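About Clurken Workshop

Clurken started in June, when Chaiwat Sombatkul and Čestmír Ondrejka got tired of building robots in two separate garages and began sharing one bench (and one very full drawer of motors).

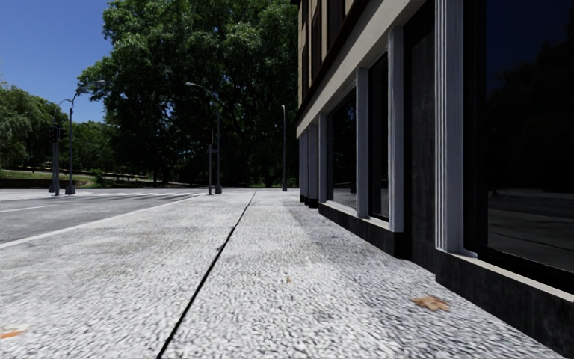 What we're building

Our main project is Baltine, a little sidewalk rover that we test on a simulated street long before its wheels touch real concrete. Curbs, crosswalks, red lights, the odd dry leaf on the pavement – we fuss over all of it! The frame has 129 printed parts, and Čestmír has reprinted most of them at least once.

Come by

We have nine members now and we'd love a few more, whether you solder, write code or just like good company and strong coffee.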